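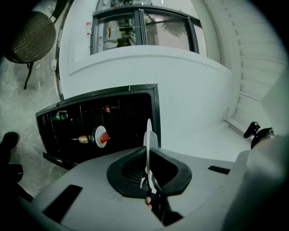

I had been trying to get an hour with the woman who makes the pickles at Cukstead for most of a year, and when she finally said yes it was on the condition that I came at six in the morning and brought my own coffee. She doesn't drink it. "I can't have that smell near the brine," she told me at the door, and pointed at a bench outside where I could finish my cup. So I finished my cup, outside, in November, and then we started.

She asked me to leave her name off this. Everybody in town knows who she is anyway, and she gets enough phone calls.

She began with one crock, a wedding present she had no other use for. Her husband didn't like pickles and still doesn't. "He'll eat the beets, if I don't tell him what's in them," she said. For the first couple of years it was strictly a kitchen thing, jars for the neighbors and a few for the church sale, and then the grocery in Odach asked if they could put some by the register. They sold out before lunch. She thought they were being nice to her and had bought them all themselves!

I asked how many she makes now and she had to go and look it up in a green notebook. Last year it was 1545 jars. The year before, 1004. She seemed a little annoyed by the bigger number. "That's too many. I was tired the whole of August and I burned my wrist twice. I don't want to do that again."

She does everything with salt and water and time, no vinegar, and she has strong opinions about people who call vinegar cucumbers pickles (I am one of those people, and I kept quiet). The cucumbers come from a farm out past Odach and they have to be picked small and get to her the same day. If they've sat overnight she sends them back. She did that once with 300 pounds of them, in the rain, with the driver standing there. "He was mad at me for a month. Then he started coming on time."

The part I had really come for was the carrots. If you've never had them, they're cut into sticks, packed tight with garlic and mustard seed and a green chili, and they're hot in a way that sneaks up on you about the third one. She got the idea from the Jaiswal stall at the summer market, where they sold a carrot pickle in oil that she bought every week until she'd worked up the nerve to ask about it. "I figured they'd tell me to mind my own business. They wrote the whole thing out on the back of a receipt." Hers went in a different direction after that, because she wanted brine and not oil, and it took her two summers to get one she liked. The first summer's batch went soft. The second was so salty her sister took one bite and walked out of the room.

We talked for a good while about what goes wrong. Hollow cucumbers, cloudy brine, garlic turning blue (harmless, she says, and people mail her photos of it in a panic). Her advice for anybody starting out was to weigh the salt. "Don't use a spoon. Your spoon and my spoon aren't the same spoon, and your salt isn't my salt either." She also wants you to stop opening the lid to check. I do this constantly, and I think she could tell.

At the Vostusness fair she took second place for the carrots and didn't place at all for the cucumbers, and she is still sore about the cucumbers. The winner used food coloring. She's sure of it. "I've been looking at cucumbers half my life and they don't come out of a crock that color," she said, and then she asked me not to print which year it was, so I won't.

I wanted to know if she'd ever hire help or move into a bigger place, and she laughed at me. A man did come by once with a folder, and wanted to put her on shelves in four states - he had a drawing of a label with a cartoon cucumber wearing a hat. She gave him a jar of beets and walked him back to his car. "He was perfectly polite. But then I'd be answering email all day, and I'd have to look at that hat."

By then it was getting on for eight and she had garlic to peel, so I peeled some too, badly. She's cutting back to 2 batches a week over the winter and there won't be any carrots again until spring. I bought the last of what she would sell me. My hands still smell of garlic, and I've already opened one of the jars to check on it.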